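Bar and Beverage Operations
Unit 4: Draft Line Care and Keg Yield
Handout revised 2026-10-28

Scope

The unit covers the path of beer from the keg to the glass, the losses along that path, and the records a bar keeps to track them. Bottled and canned stock is dealt with in Unit 5. Bring your line diagram from the Kinlow site visit, since the worked figures use it.

1. Parts of the system

A basic draft system has a gas supply, a regulator, a coupler, a keg, a line, and a faucet. Long-draw systems add a cooled trunk between the cold room and the bar. At Kinlow the trunk runs under the floor and serves two stations. At Skomby the kegs stand in a cabinet directly below the taps, so there is no trunk at all.

Terms used in the unit:

Restriction – the resistance the line and faucet offer to flow, stated in pounds per square inch.
Applied pressure – the gauge reading at the secondary regulator.
Balance – the condition in which applied pressure equals total restriction plus the effect of lift.
Breakout – gas leaving the beer inside the line, seen as bubbles or slugs of foam.

2. Balance

Set the pressure for the beer first, from its temperature and carbonation level. Then adjust the restriction to match. Students often do it the other way round and turn the pressure down when a tap pours foamy. The pour may improve for an hour, but the beer in the keg slowly loses gas, and breakout gets worse by the end of the night.

Lift counts against you at close to half a pound per vertical foot. A faucet above the keg needs more pressure, or less restriction, than one at the same level.

3. Cleaning

Lines are cleaned every two weeks with an alkaline cleaner, and every quarter with an acid cleaner to remove mineral scale. Rinse with cold water until the pH of the water leaving the faucet matches the pH of the tap water going in. Faucets are taken apart and brushed at each cleaning. Couplers are wiped down at every keg change.

Never mix the two chemicals or run one straight after the other without a full rinse. Gloves and eye protection are required in the practical.

4. Yield

Yield is volume sold divided by volume supplied. A US half-barrel holds 1,984 fluid ounces. With a 16 ounce pour and no loss, that is 124 glasses.

Worked case, Abera taproom. One half-barrel was put on at opening and ran out the same night. The register shows 1,452 ounces sold.

1,452 / 1,984 = 0.732, or 73 percent

The remaining 532 ounces went to foam, overpour, line fill, or drinks given away and not rung in. The yield figure alone cannot separate these. You need the waste log, and at Abera the log for that shift was blank after the first hour.

Second case, Nondeo. Yield was 81 percent before the lines were rebalanced. Work out how many ounces of a half-barrel that leaves unsold, then convert to 16 ounce glasses. Round down to whole glasses.

5. Waste log

Each entry takes the time, the tap number, the volume, and a cause code. Use F for foam, C for cleaning, R for returned drink, and S for staff error. Comped drinks go through the register and are not entered in the log. A container marked in ounces is kept under each drip tray – estimates by eye are not accepted for this course. 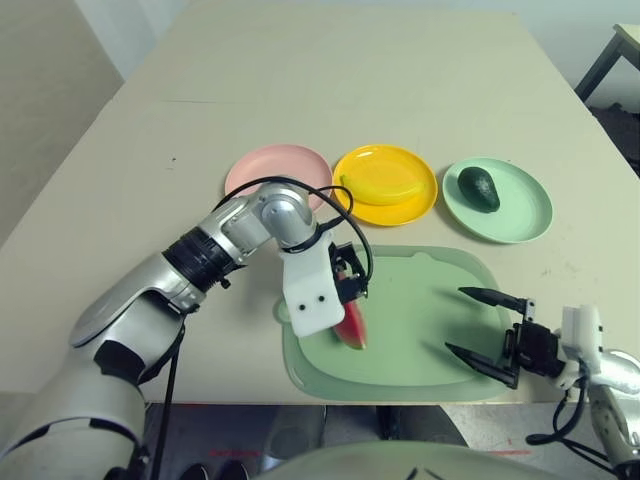

Which reading should be checked first when every tap on a long-draw system starts to foam at once?

The cold room temperature, followed by the temperature of the glycol bath. A fault on one tap usually lies in that faucet, line, or keg, while a fault on all of them points to something they share.

6. For the practical in November

Read sections 2 and 4 again and complete the Nondeo calculation. Each pair will balance one line, clean it, and hand in a log sheet with the pH readings before and after the rinse. Sheets without both readings will be returned unmarked.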